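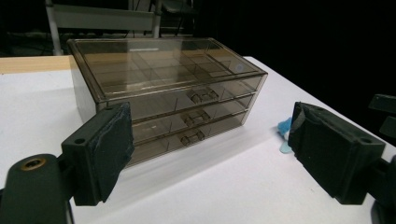
Ticket: drawer-open episodes getting thrown out at import
Opened by: Soon-im Hwang
Project: Celomia, tabletop set
Status: fixed, leaving open until the next batch goes through

Hi all, picking this up again because it ate most of my Tuesday and I'd like it written down somewhere other than my notebook.

The short version: I've been recording the three-drawer organizer task with the hand-held gripper (open a drawer, pause, close it, back off) and the Irnex importer keeps rejecting episodes with "tracking lost". Out of 200 takes it refused 39. The other tasks on the same gripper, same table, same afternoon, went in fine, so I didn't want to hear it was the cable again!

What I tried, in order:

Restarted the importer. Same 39.

Re-ran calibration from scratch, the long one. Took ages, numbers came out nearly the same as before, and when I re-imported I got the same 39 again. At least it's consistent.

Swapped to the spare memory card and recorded 9 fresh takes. Two bad ones, so the card is off the hook.

Then I finally did what I should have done first and watched the rejected takes one after another. They nearly all go bad at the same point - right when I move in close on the bottom drawer. By then the camera has hardly anything to hold on to. It's a plain white tabletop, the far side of the room is dark, and the organizer itself is see-through brown plastic, so whatever the tracker latches onto inside it slides around as I move. Top drawer takes were mostly okay, I guess because I come in higher and still get some background.

I opened one of the bad ones in the Bellis viewer (episode 1369, if anybody wants to look) and the path is lovely up to the approach, then the gripper supposedly jumps sideways and carries on as if it's over by the wall. Please don't train on that one, it would teach the poor thing to teleport.

Changes I made:

Turned on the lights at the back of the room. We'd had them off to cut down on glare from the lid, but the glare never bothered the importer at all, only me.

Put a patterned cloth over part of the white tabletop, well away from where the drawers slide out.

Slowed down the last bit of the approach. I was rushing, I'll admit it. Once you've opened the same little drawer that many times your hand wants to get it over with.

Recorded another 9 takes, all bottom drawer, and every one imported. I know that's a small number, but I was very happy to see it!

Still to sort out:

I don't want the same cloth in the same place for the whole set, or the policy may end up leaning on it. Could whoever is on recording next move it between takes, and swap it for something else now and then?

The 39 rejects are in the Wavia folder under "hold". I haven't deleted them. If someone can get the newer tracker to run on them we might save a few, otherwise I'll redo them in June when the table is free again.

Also, the importer message could really do with a timestamp. "Tracking lost" is fine, but tracking lost when? I've put that in as a separate request.

Soon-im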